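The Will

Aunt Ornella left the house in Vallemholm to all 14 cousins, provided we could agree on who deserved it least.
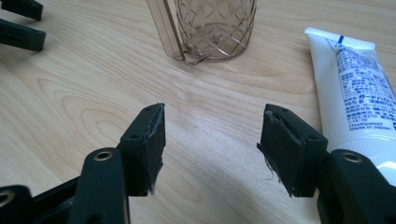
Annunziata nominated herself at once – a shrewd opening. Ottavio claimed he had skipped the funeral, though he'd given the eulogy.
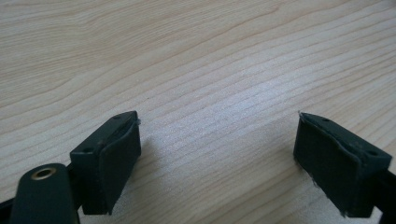
Second Ballot

By 2 in the morning we had all confessed to something.
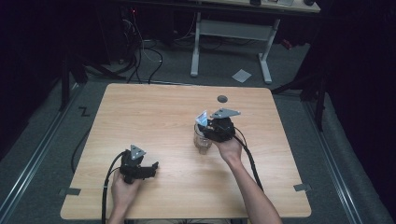

Giorgia wondered whether anyone had checked the roof, and the bidding for innocence began.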